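Dealer says the Giltari compact line is ending. Should I still buy one?

Farm Equipment > Buying and Selling

Rainer Petersen

I have been pricing a new compact tractor for a small place outside Pukport. Mostly hay, some loader work, a box blade on the driveway. The one I like is a Giltari with the mid-size cab. The dealer has two left on the lot and told me up front that the assembly plant is being shut at the end of September and the compact line will not be replaced. The bigger tractors keep going out of the other plant.

He is knocking a fair amount off the price and says the warranty is the same as before, 3 years on the whole machine and longer on the engine. He also says parts will be available "for years," but he could not tell me how many years or who would be making them.

My questions are about the business side more than the tractor. I know it's a decent machine, my neighbor has had one since they came out. What normally happens with warranty and parts when a company stops building a line but stays in business? Does the dealer have to keep servicing it? And how hard will I get hit when I go to sell? I usually keep a tractor 12 years or so.

I have also looked at a used one with 624 hours on it, same model, private seller. Same worries apply, I guess, but with less money at stake.

Vamwood

I worked the parts counter at a tractor dealer for a long time and went through two discontinued lines, so I can tell you how those went. Yours may be different.

Warranty first. It is a written agreement, and ending production doesn't cancel it. The company is still around and still selling bigger tractors, so it has every reason to pay its claims. What can change is where you go to get the work done. Read the warranty booklet, the full one and not the flyer, and find the part that says who performs the repairs. It will usually say any authorized dealer. Then ask your dealer if he is keeping his contract. Some of the small dealers live off the compacts and will drop the brand when those are gone. If he drops it, you could be hauling the tractor a long way for a free repair, and hauling is normally on you.

Parts are harder to answer. Split them into groups.

Engine parts: find out who builds the engine. Most compacts use an engine bought from an outside company, and the same engine goes in generators, mowers, skid steers and so on. Those parts will be around long after the tractor is forgotten. 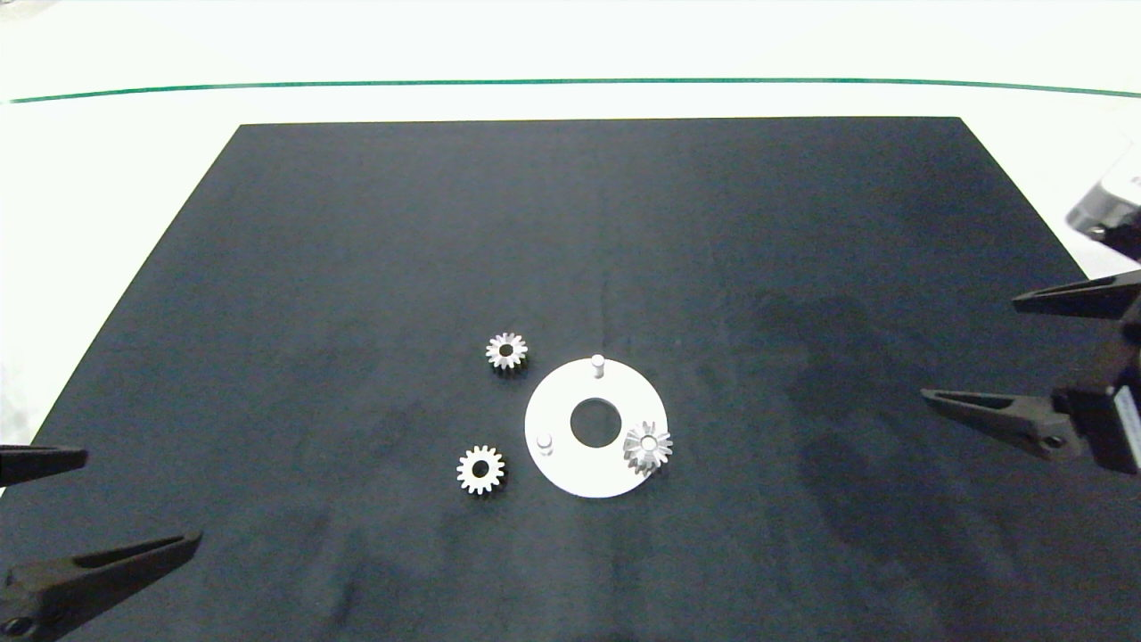 Flat white ring on a black mat

Wear items like filters, belts, bearings, seals and hoses: most of these are standard sizes. Get the numbers off them while the tractor is new and write them in the back of the manual. A bearing house can match nearly all of it.

Transmission and final drive: this is where you need to ask questions. If the gearbox is shared with another model, you are fine. If it was made only for this line, the supply is whatever gets built in the last run. On one of our lines the company did a final order for service parts, and the warehouse had plenty for a good while. On the other, two shift gears went to backorder in the second year and stayed there. We ended up buying a wrecked tractor to part out.

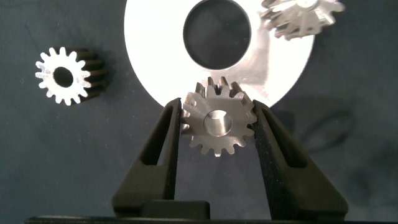
Metal gears with a large flat ring

Sheet metal, cab glass, switches and wiring: these run out first, in my experience. Everyone worries about the gearbox, and then the tractor sits in the shed over a door latch or a display panel. With a cab model I would put the door glass at the top of the list. Ask for a price on one now. If you can stand it, buy a spare and hang it on the wall with the crate still on.

As for asking the dealer, don't ask him "will there be parts." Ask him to pull up the parts book on his screen and check whether the gear part numbers also show up under another model. It takes him ten minutes and a good parts man will do it for you. Mine were slow to offer it but nobody ever refused a buyer who had the checkbook out.

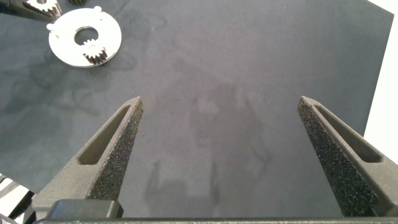
One more thing on the dealer. Get the discount and any service promises on the sales order in writing. If he says he'll pick up and deliver for warranty work, have him write that down and sign it. Salesmen move around a lot when a line closes.

On the used one, check whether any of the warranty is left and whether it transfers. Some need a form and a small fee within so many days of the sale.

Moon

Don't do it. My brother in law got stuck with an orphan tractor and couldn't give it away. Buy one of the big colors and sleep at night.

pukport_hay

I sell a few used tractors on the side, so I'll just take the resale part.

The price drops when the news gets around, and it drops quickest on nearly new ones. After that it levels out. By the time a tractor is 12 years old people are looking at hours, tires, leaks and whether it starts. The brand still matters, but the difference is a lot smaller than it was at year 2. If you keep them as long as you say, most of the hit should be covered by the discount you get today. If there is any chance you will trade in early, I'd pass unless the discount is really big.

Same reasoning makes the used one worth a look. The seller may have heard about the plant too, so make an offer on the low side and see what he says. Almost every private seller I deal with starts too high anyway. Ask for service receipts and check that the hour meter matches them.

Also call your insurance agent and the lender before signing. My lender wanted more down on a discontinued model. That was one credit union and I can't say if others do it.

Rainer Petersen

Thanks all. I went back and had the parts man look up the numbers. Most of the transmission is shared with the next size up, but the front axle gears are only listed for this one. He is staying with the brand for now and will put the pickup and delivery in writing. I'm going to look at the used one before I decide, and I asked for a price on the door glass. It was more than I expected.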